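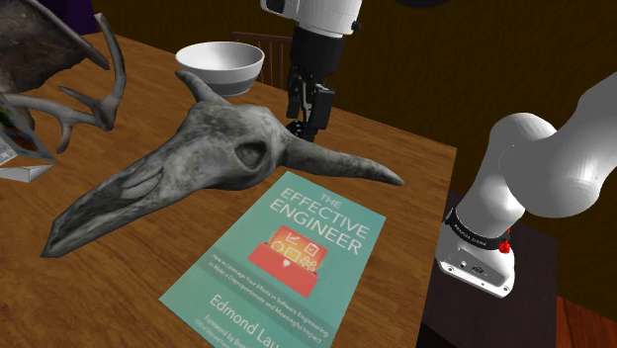

Begoñe Carrasco wrote in to say that I'd been too kind to worktop oils, and that if I ever tried Brundoline I would change my mind about the lot of them. She had put it on an oak worktop in September and by the new year the patch by the sink had gone grey again. Could I test it properly, she asked, and would I please stop telling people that two coats is plenty.

Fair enough. I bought a tin with my own money and put it on the offcut of beech worktop that lives beside our hob, and on the run either side of the sink, which gets the worst of it.

First, the tin. It says "stone and timber" on the front, and I have never trusted a finish that claims both. Granite and marble want something that soaks in and stays out of sight. Timber wants feeding. I tried Brundoline on a spare piece of honed limestone as well and it left a sticky bloom that took white spirit and a lot of swearing to shift. If you have stone worktops, stop reading and buy a proper stone sealer.

On wood it goes on well, I'll give it that. It is thinner than the Pramwood oil I used last time, and it doesn't drag. I sanded with the grain, finishing at 120 grit, wiped down, and laid the first coat with a lint-free cloth. The smell is strong for an evening and gone by breakfast. The leaflet says you can recoat after 60 minutes. At 61 minutes (yes, I set a timer) mine was still tacky enough to hold a thumbprint, and the kitchen was not cold. I left it overnight and would tell anyone else to do the same. The underside as well, please, especially over a dishwasher. The leaflet doesn't mention the underside at all.

Colour: the sheet calls it "clear natural". On beech it goes distinctly yellow. I don't mind it, but it no longer matches the upstand, which was oiled with Pramwood, and there's no sample sachet to try beforehand. Anyone with pale ash or maple should be careful.

Now the sink. After three coats water beaded up nicely and I was ready to write Begoñe a smug reply. Five weeks on, it had stopped beading round the tap. By week eight there was a dull ring where the washing-up bottle stands, and the end grain at the cut-out had started to look thirsty. The stretch by the hob is fine, but then the stretch by the hob was fine before. Turmeric left a mark. Red wine didn't, if wiped within a few minutes. A hot mug left a faint white circle that went after a day.

A fitter at Bargate told me the cut-out should be sealed with varnish before the sink goes in and that no oil will rescue it afterwards. I suspect he's right, and I suspect most of the complaints I get about oils are really complaints about cut-outs -- mine included.

As for money, you'll pay a good deal more than you would for Pramwood, and I got through more of it per coat. Huỳnh, the hard wax oil I wrote up last year, costs about the same as Brundoline and is still going strong on my sister's island, though it's a pig to patch if you scratch it. Brundoline patches easily. You will be patching it often.

So Begoñe, you win on the sink, and I take back the two coats. Three at least, then another every couple of months near water. I'll finish the tin on the chopping boards shelf and go back to Huỳnh.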